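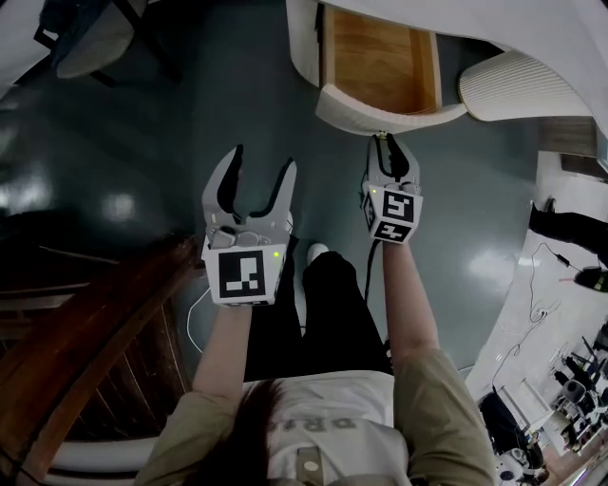 White curved unit with inset wooden panel, dark teal floor. Room 1702, Manalastas building, Besbridge.

Cleaning a shared room with a dark gloss floor and white fittings

Last revised 29 July 2022

These steps apply to a routine clean of the open room. Work from the ceiling down and finish with the floor. Gloss finishes show streaks at a low angle, so do the final check from the doorway with the lights on.

You will need
Mestent neutral cleaner
2 buckets
Dolteo flat mop with two clean pads
Microfiber cloths, dry and damp
Soft brush with a long handle
Vacuum with a brush head

1. Ceiling and lights
Switch the pendant lights off and let them cool. Brush along the ridges of the corrugated panels, never across them. Cross strokes push dust into the next groove. Vacuum the vent slats with the brush head. Wipe the pendant diffusers with a dry cloth, then the dark housings. Do not spray anything upward.
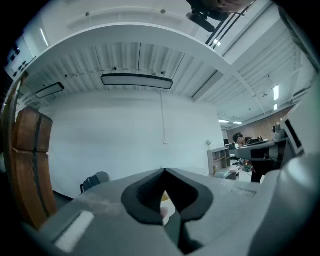
2. Shelving
Empty one compartment at a time and put its contents back before starting the next. Boxes go back with the labels facing out. Wipe the wood with a cloth that is damp but does not leave a wet track, and dry it in the direction of the grain. Lift the plant off the top, wipe under the pot, and check that the base is dry before it goes back.

3. Brick
Vacuum only. Mortar sheds a small amount of grit for as long as the wall stands, and water turns it into a gray film. Keep the brush head light on the joints and take the nozzle along the bottom course last.

4. White curved surfaces
Mix 300 ml of Mestent into a full bucket of lukewarm water. The second bucket holds clean water for rinsing. Wipe in long horizontal passes that follow the curve, overlapping each by half a cloth width. Stopping partway leaves a visible edge. For scuffs, hold the damp cloth in place for a minute before rubbing.

The ribbed piece needs a different approach. Fold the cloth over one finger and run it down each groove from top to bottom. Rinse the cloth often.

Wooden panels get a barely damp cloth and no cleaner. Dry the joint between wood and white surround immediately.
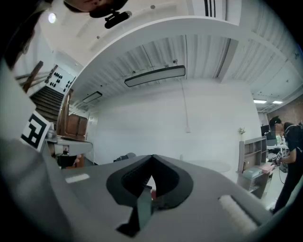
5. Counter and stairs
Clear the counter completely before wiping, and do the underside of the front edge, where fingerprints collect. Vacuum the treads from the top step down, corners first. Posts and rails are wiped by hand.

6. Floor
Move the chairs. Vacuum twice, at right angles. Mop with fresh solution at half strength, walking backward toward the exit, and change the pad at the midpoint. Go over the floor once more with a pad dampened in plain water. Leave it to dry fully before replacing the chairs.

The full-strength wash of the floor is done in September and has its own sheet.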